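Le tiroir

On m'a donné une chaise, un badge et une phrase à apprendre : « Ouvrir le tiroir, prendre le cube, poser le cube, fermer le tiroir. » C'était en juin, à Farnance, au deuxième étage du bâtiment Mornarar. Je parlais encore mal la langue du pays et cette phrase m'a plu tout de suite, parce que je comprenais chaque mot.

Le travail consistait à tenir deux poignées. Ce que faisaient mes mains, les deux bras blancs sur la table le faisaient aussi, avec un petit retard auquel on s'habitue. Chaque essai s'appelait un épisode. Il fallait remettre 80 épisodes par jour, et la machine qui apprenait, dans une autre salle que je n'ai jamais vue, recevait tout pendant la nuit.

Le premier jour, j'en ai réussi 25. Je serrais trop fort. Le soir, dans ma chambre de la rue Greenwood, j'ai ouvert et fermé le tiroir de la table de nuit jusqu'à ce que le voisin frappe contre le mur.

La responsable m'a expliqué les règles avec patience. Un épisode raté se garde aussi, si on le corrige. Un épisode où l'on hésite longtemps se jette. Il ne faut pas faire deux fois exactement le même geste, car la machine croirait qu'il n'existe qu'un seul chemin vers le cube. Il faut varier, mais varier naturellement. J'ai noté ces deux mots dans mon cahier, l'un sous l'autre, et je n'ai jamais su les mettre ensemble.

Alors j'ai commencé à imiter des personnes. Pour un épisode, j'ouvrais le tiroir comme mon père, qui cherchait toujours ses lunettes et qui était déjà fâché avant de toucher la poignée. Pour le suivant, comme ma tante, lentement, avec respect, comme si quelqu'un dormait dedans. J'avais une institutrice, un facteur, un cousin voleur de sucre. Je prenais le cube pour chacun d'eux. Le soir, la responsable regardait les courbes sur son écran et disait que mes données étaient très riches. Elle m'a demandé ma méthode. J'ai répondu que je dormais bien.

Au mois d'août, j'avais épuisé ma famille. J'ai pris les gens de l'autobus, puis les clients de la boulangerie. Un matin, sans l'avoir décidé, j'ai fait ma mère. Elle ouvrait les tiroirs à moitié et passait la main jusqu'au fond sans regarder, parce qu'elle savait où étaient les choses. La pince est allée au fond, au-dessus du cube rouge, et elle s'est arrêtée là. C'était moi qui l'arrêtais. Je suis resté ainsi longtemps, beaucoup trop longtemps pour la règle.

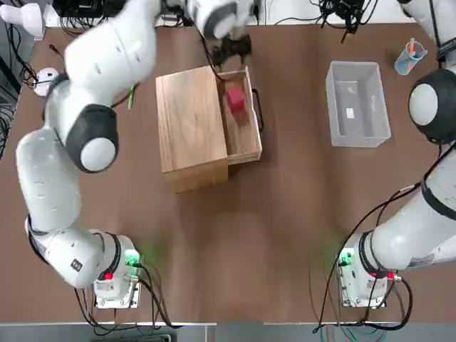

La voix dans le casque a demandé si je voulais jeter l'épisode, car l'hésitation dépassait la limite et le système risquait d'apprendre à attendre.

J'ai dit que non, que je le corrigeais. J'ai descendu la pince, j'ai pris le cube, je l'ai posé, j'ai fermé le tiroir. L'épisode portait le numéro 61. Je l'ai marqué comme bon, et c'est la seule fois où j'ai menti à la maison Mornarar.

Mon contrat s'est terminé à l'automne. Avant de rendre le badge, on nous a invités à voir le résultat. Les deux bras travaillaient seuls, les poignées étaient rangées sur une étagère. Le tiroir s'est ouvert, le cube est sorti, le tiroir s'est fermé, et les gens ont applaudi. Ils ont recommencé presque 49 fois cet après-midi-là, pour les visiteurs de Dridden qui payaient le projet. J'ai reconnu le facteur. J'ai reconnu ma tante, un peu.

Vers la fin, la pince est allée jusqu'au fond et elle s'est tenue immobile au-dessus du cube. Un visiteur a demandé si c'était une panne. La responsable a répondu que cela arrivait, qu'il fallait lui laisser un moment.

Commentaires (3)

lectrice_du_soir
J'ai fait ce métier pendant un an, avec des serviettes à plier. Le passage sur « varier naturellement » m'a fait rire, on nous disait la même chose. Par contre chez nous les hésitations étaient coupées automatiquement.

Papier Mâché
Très beau. J'aurais aimé savoir ce qu'il y avait dans les tiroirs de la mère.

osier
« L'un sous l'autre » : je garde.

Rechercher un texte, un auteur OK

À lire aussi
La gare de Dridden
Trois hivers chez le loueur de pianos
Mode d'emploi pour une cuisine étrangère
Le traducteur de notices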